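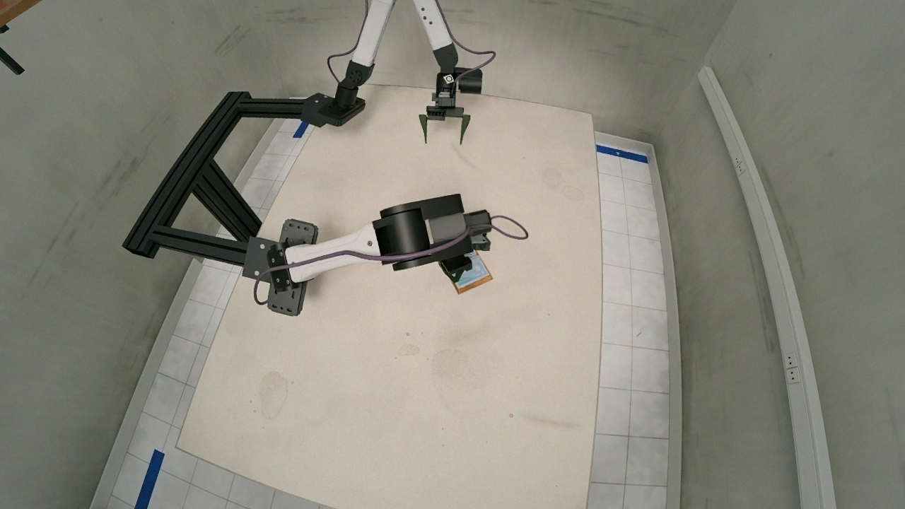
Pale work surface, grey walls, white floor tiles to the right

What color should I paint a small sewing room?
putmont_quilter
06/06/2021
We moved to Putmont in April and I finally get a sewing room!! It has one north window and the walls are a tired yellow. I'm torn between a mid grey and plain white. I sew mostly quilts, so I need to see my fabric colors properly. Does wall color make that much difference?

thimbleandtea
Oh, it really does! My old room was peach and every white fabric I bought looked pink until I took it outside. I went with a soft neutral grey five years ago and I love it – prints just pop against it. Get sample pots first and paint big squares on two walls, then look at them morning and night. My room took 6 quarts for two coats, plus one of primer over the old color (don't skip that with yellow, it'll show through). And go matte! Shiny paint bounces lamp light all over the place.

Ernix
white. cheap and you can touch it up

zastcombe_sews
Congrats on the room! Grey is great, but with a north window I'd pick one with a little warmth in it or it can go blue on you by winter. Bulbs matter just as much – I swapped mine for daylight ones and spent $18. Wish I'd done it years ago!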